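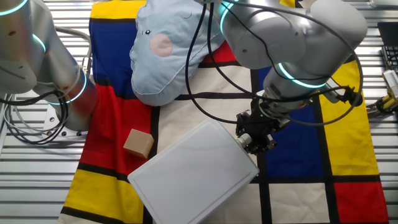

I spent most of Sunday at the Handberg open lab, where the crew from Viltesis have been showing a pair of robot arms how to handle small household stuff, one demonstration at a time. Johanna Eberhard, who runs the sessions, told me they hit 600 recorded demos in April and want 1000 before they train the next version. That's a lot of picking things up!

Driving is done by remote control. The operator sits down with a pair of hand controllers (they've nicknamed the setup Jolov, and I didn't get a straight answer as to why), moves their own hands, and the arms follow along. Each go takes about 36 seconds if you know what you're doing. I was given 10 tries and got through four I'd be happy to show my mum.
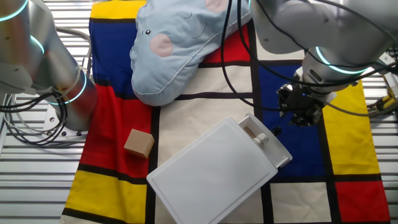 Depth is the hard bit. You think the fingers are right over the thing you want and they're a couple of centimetres past it, so you back off, wiggle, and have another crack. Lev Nazarenko, the most patient operator of the lot, reckons a busy background is good practice for the cameras, and they've certainly got one – the cloth on the bench is all red, blue and yellow blocks with fat black lines, and the little wooden cube sits on one of the red bits. I was much more taken with the pale blue plush animal, pink cheek and all. I've got my eye on one for my niece.

Messy attempts get kept too, by the way, as long as the operator tags them properly. Lev says the tagging is slower than the driving, and he'd know, he'd been at it since breakfast.

The group is sharing the recordings with the Pangilinan workshop down the road, who'll try the same tasks on their own arms. Johanna is also after more people to have a turn at the controls, left-handers especially, and no experience is needed. Sessions run Sunday afternoons at Handberg and you can put your name down at the front desk.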